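Fruit sorting demos, first big batch

gunden_arms
Posted in August

So happy with how this is going! I've been recording teleop episodes for Pisomis, my two-arm tabletop setup, and last night I hit 677. The task is putting strawberries and oranges on a plate, and I shuffle the fruit by hand before every single take.
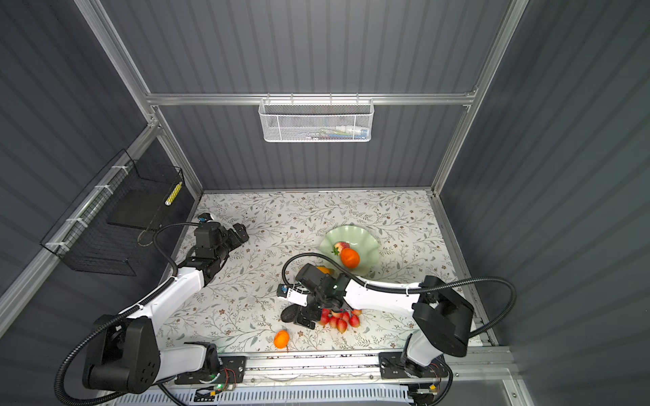
My worry going in was that 7 episodes in a row would look identical once I got tired, so I wrote 13 starting layouts on cards and I draw one each time. It's slower, but the replays are so much more varied — well worth it. Training starts tonight!

pelel_bits
Love the cards idea, stealing it. Do you keep the takes where you drop a berry?

gunden_arms
Yep, as long as I pick it up again in the same take. I want the policy to see a recovery.

Petrenko
I'd disagree there. When I left drops in, my policy learned to drop things. I'd cut them and record recoveries separately, starting with the berry already on the cloth.

Iveta Trnka
Mine went the other way, Petrenko. With clean takes only, it froze the first time it missed a grasp. What share of your set had drops?

Petrenko
Never checked, so fair point. Could have been a lot, I was pretty clumsy back then.

pelel_bits
Couldn't you tag them and train both ways? Same data, two runs.

gunden_arms
Oh I like that. I've only tagged 4 so far, so that's my evening gone (happily). Also, Iveta, do you vary the plate position too, or just the fruit?

Iveta Trnka
Both! Plate moves a few inches every session. Do it before you record any more.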